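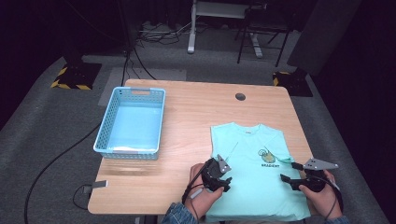

The Sidmont laundromat opens at six in the morning, and by ten past the good dryers are gone. The good dryers are the four along the back wall. The rest will take your quarters and return your towels in the condition of a warm lake.

I began going there in May, when the washer in my building died with my sheets inside it. I expected to be bored. I hadn't expected to be judged on my folding.

Waltraud Hellwig has used the place for longer than the current machines have been bolted down, and she folds a shirt in three moves, without looking, while talking about her sister. Belmiro Godinho rolls everything, including pillowcases, a habit he picked up on cargo ships and defends the way other men defend a football team. They have been arguing about this for years. Neither has creased.

The owner, Clementina Pinheiro, stays out of it. She bought the business from an uncle in Drulten who described it as a gold mine, and her first water bill was $3354. "He meant a mine," she told me. Her complaint is with socks. She keeps the strays in a drawer, and last winter she went through it and found 277, among them only two that matched. She put those back.

There is a wash-and-fold service now, run by a cheerful company called Mosgate, whose vans will collect your bag from the porch and return it squared off like a loaf of bread. I tried it once. The shirts were perfect, and I had no idea what was going on with Waltraud's sister.

My building has since replaced the washer. It is quiet and takes a card, and I have used it twice.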